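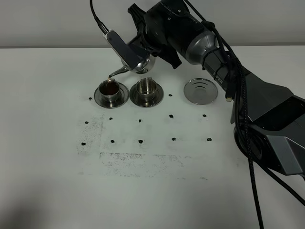
A steel pitcher and two cups on their saucers.

2 min read

Tea Mornings Move to the Padthorpe Branch

September 12, 2026

The Donance tea mornings are moving. The room on Avram Street closes for rewiring at the end of the month, and the Padthorpe branch library has offered us its back meeting room until April. Sessions start at 10:30, half an hour later than before, as the library does not open until ten.

The number 13 bus stops across the road. Parking behind the building is for library staff only, but the lot on Valon Road is free until noon – a five-minute walk with one short hill. The side entrance has a ramp. The front has 7 steps and no rail on the left, so please use the side door if stairs are hard for you.

Tea and coffee stay free. Cake is by donation, and last season's donations came to $3829 after costs. Most of that paid for the new urn and the winter heating bill. What is left will go toward large-print books for the reading table.

We still need people to help set up chairs and wash cups. If you can spare an hour, sign the sheet by the kitchen hatch or leave your name at the library desk. The board games are in storage for now. The jigsaw swap will carry on as usual – please tape your boxes shut and mark any missing pieces on the lid.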